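Drurell hands table resetting to Gimer, staff keep their hours

Wednesday, May 5, 2021. For immediate release

Drurell, operator of eight staff canteens, is bringing in Gimer, a table-setting system from Cludasance. Starts with cutlery and chopsticks. Two sites first, the rest from August.

No jobs cut. The 23 people who now sort and lay utensils by hand move to cooking and serving, same pay, same shifts. Training is paid and allready under way.

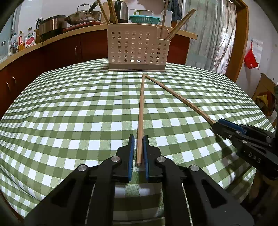 Chopsticks were the sticking point. Thin, they roll, they come in pairs. Staff asked for them to go first anyway, as it's the job they like least.

"My wrists will be glad," said Vimala Panicker, shift lead at the Wegener site. "I do want a say in how fast it runs, and we got that in writting."

Any worker can pause the system. Weekly feedback meetings at both sites, notes go up in the break room.

Contact: Drurell press desk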